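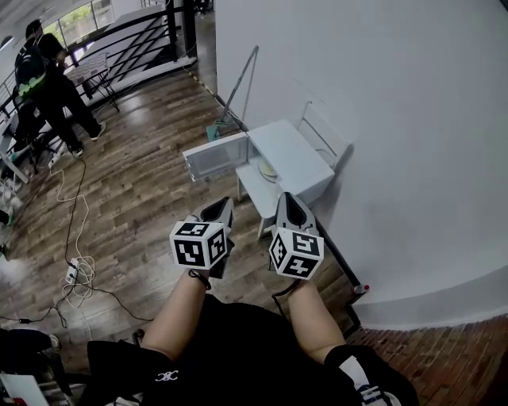

Jennylyn Salazar

Notas para la charla sobre purgadores de vapor, jornada de mantenimiento de Flultbridge

Saludar con calma, esperar a que la gente se siente. Dar las gracias a Panya Chuensuk por la invitación y por haberme insistido desde septiembre, que yo le decía que de purgadores ya estaba todo dicho y él que no, que viniera. Tengo 30 minutos, así que intentar no enrollarme con la anécdota de la caldera vieja (si sobra tiempo al final, la cuento).

Empezar preguntando quién tiene en su planta un listado de purgadores al día. Dejar que se rían un poco. Yo tampoco lo tenía cuando entré en Forine, y llevaba ya unos cuantos años creyendo que sabía de vapor.

Explicar deprisa lo básico, por si hay gente joven o que viene de electricidad: el purgador deja salir el condensado y el aire, y retiene el vapor. Cuando falla abierto, tiramos vapor a la línea de retorno y lo pagamos en combustible. Cuando falla cerrado, el agua se queda dentro, el intercambiador calienta mal y además nos arriesgamos a un golpe de ariete. Insistir en esto último, que mucha gente se preocupa solo por la factura y el golpe de ariete es lo que de verdad asusta - quien lo haya oído una vez no lo olvida.

Caso de la planta de Suwannarat. Contarlo tal como fue: 420 purgadores repartidos entre la nave de secado y las líneas de servicio, la mitad sin etiqueta y varios detrás de aislamiento que hubo que levantar. Lo primero fue recorrerlo todo a pie con los planos, que por supuesto no coincidían con la tubería. Al terminar la inspección encontramos 31 fallados en abierto. Hacer una pausa aquí, que la cifra se entienda bien.

Método. Ultrasonidos y temperatura, las dos cosas juntas. Con el termómetro solo te puedes engañar mucho, porque un purgador que pierde vapor y otro que trabaja bien pueden dar lecturas muy parecidas. Con el oído se aprende: el termodinámico hace su ciclo, se oye abrir y cerrar, y el de boya es más continuo y cuesta más al principio. Recomendarles que practiquen con uno que sepan seguro que está bien antes de juzgar a los demás. Y apuntar siempre la presión de entrada, por favor, que luego vuelve una a casa con una hoja llena de temperaturas y no sabe qué hacer con ellas. 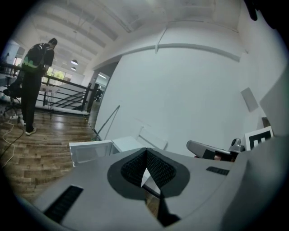
¿Cada cuánto conviene revisar los purgadores de una red de vapor?

Una vez al año es un buen punto de partida para la mayoría de las redes, y con más frecuencia en alta presión o en equipos críticos para el proceso.

Pasar al registro. En Suwannarat lo llevamos con Prilent, pero decir claramente que una hoja de cálculo vale igual si alguien la mantiene. Número, ubicación, tipo, presión, fecha de la última revisión y estado. La etiqueta metálica, atada a la tubería y no al purgador, que si no se va a la chatarra el día que lo cambian (a mí me pasó con 20 de golpe, y todavía me lo recuerdan en el taller).

Hablar de los filtros, que siempre se me olvida. Muchos purgadores que se dan por muertos lo que tienen es suciedad aguas arriba. Abrir el filtro, con la línea aislada y despresurizada, y mirar antes de pedir el recambio. Y revisar el tamaño también: uno sobredimensionado se gasta antes.

Turno de preguntas. Si Panya quiere comentar lo del retorno de condensados, cederle el micrófono, que eso lo llevó él y lo cuenta mejor que yo. Acordarme de dejar las copias de la ficha de inspección en la mesa de la entrada.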